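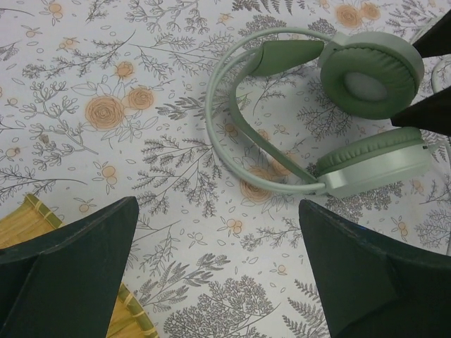
Pekel repairs and refurbishes wired over-ear headphones. The company was set up by Ailsa Laing, who still signs off every pair before it leaves the bench. We employ 6 people and work on headphones only. Speakers and amplifiers go to our neighbors at Meinecke.

## What we work on

Most units we receive have a thin outer headband with a flexible inner strap below it. The strap carries the weight on the head; the outer band supplies the clamping force. The two parts wear at different rates and are listed separately on the estimate.

Ear cushions are the most common replacement. Wrinkling of the cover is normal on gathered cushions and is left alone unless the cover has split or the foam no longer recovers. Cushions are matched by shape and rim diameter first, then by color. Our stock list holds 194 cushion types, including several greens.
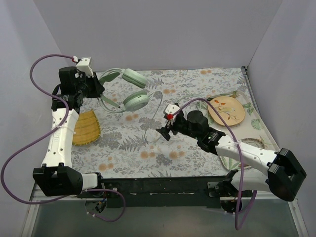 Cables are checked along their full length, with the most attention given to the point where the cable leaves the cup. Intermittent faults are traced with the cable bent in both directions. A cable that fails is replaced, never spliced.

## Handling

- Cups are rested on cloth to protect glossy housings.
- Headbands are not opened past their normal wearing width.
- Cables are coiled loosely for storage. Do not wrap them around the headband when sending a pair in.

## Records

Each job gets a number and a one-page report in Clodis, our job log. The report lists parts replaced, channel balance before and after, and clamping force. Job 1753 was closed in June.

Standard service is $79 plus parts. Return shipping is included. Drop-off is at the Tarnia building, side entrance, Monday through Friday.

Page last revised 9 August 2022.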